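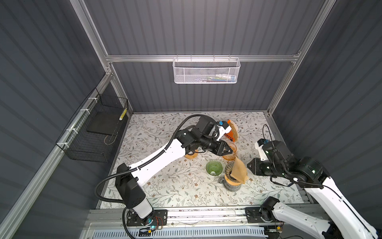

Vernon Sawatzky wrote in to tell me that no sane person alphabetizes spices, and that after my last post he went and put his in order of how often he burns them. Cumin is at the front.

I've been thinking about it all week, which says something about my week. We moved to Elmont in November with 80 jars, over half of them paprika. I don't remember buying paprika. I remember standing in the store wondering if we had any, and I guess I settled that question the same way every time.

Alphabetical order worked fine until my husband came home with five-spice and asked if it went under F or under "Chinese." It went under the sink for two months. Then there's the stuff with two names, like cilantro seed, which is coriander, unless you're talking to my mother-in-law, and then it's wrong either way.

So on Saturday I tried Vernon's system. Salt, pepper, garlic powder, chili flakes, and after that a long flat stretch of things I bought for one recipe. The mace cost more than the roast it was meant for. I used a pinch, and I'd put the rest up for sale if I thought the neighbors had any use for it.

The paprika has its own shelf now. Goulash on Thursday, and probably the Thursday after.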